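Nokunari 3 review: I finally have a planner I don't yell at

Posted Wednesday, June 5, 2024

So I've been running Nokunari 3 on our two-armed robot for a good few weeks now, and people on the Ifans forum keep asking me if it's worth the upgrade. Short answer, yes, if you do anything with both arms at once. Longer answer below, with grumbling.

If you haven't met it, Nokunari is a task and motion planner with a grasp module bolted on. You give it a goal ("bottle goes in the bag"), it chops that up into steps, picks grasps from the head camera and plans the arm paths. Version 2 did this too, but it treated the second arm like furniture. Anything that arm was holding simply didn't exist, and I lost count of the times it swung one hand straight through whatever the other one was carrying!

The big new thing is what they call held-object tracking, and I love it. Our standard test at Flomelville is tidying up a lounge corner: one hand keeps the trash bag, the other goes after things on the table. A thin plastic bag is a horrible shape to plan around (it sags, it swings, the depth camera half sees through it), so version 3 wraps it in a soft "keep away" blob and updates that as the arm moves. You can watch the blob wobble in the viewer, which is weirdly fun.

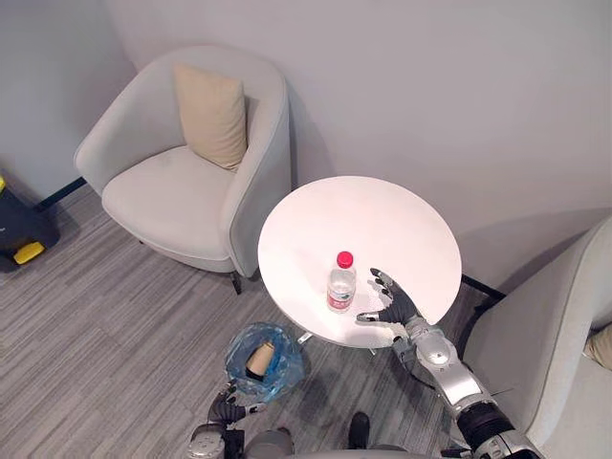 Bag in the left hand, right hand open beside the bottle on the side table.

Clear bottles are the other classic headache. The old grasp module would lock onto the cap and ignore the rest, so you'd get these dainty little pinches from above. The new one guesses a full outline from the cap and the label and goes for the body. On our bottle runs I got a usable grasp on the first try 65 percent of the time, up from 30 with the old version. Not magic, but I'll take it. Shiny white tabletops still throw it off, and I ended up turning the reflection filter way up before the table height stopped jumping around.

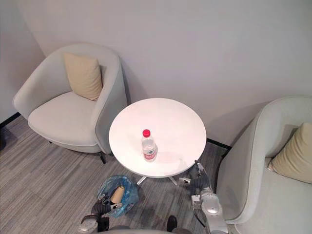 Approach paths are where I still get annoyed. The planner likes to bring the free hand in low and then climb, and with chairs crowding both sides there isn't much room for that. You can set a minimum height for the hand, but it's buried in a config file, and the name of the setting changed between versions without a word in the release notes. Hervé Leclerc found it for me after I'd spent an entire afternoon poking at the wrong one. Thanks, Hervé!

Setup was easy if you're already on the Clornthorpe driver. If you're not, set aside a day.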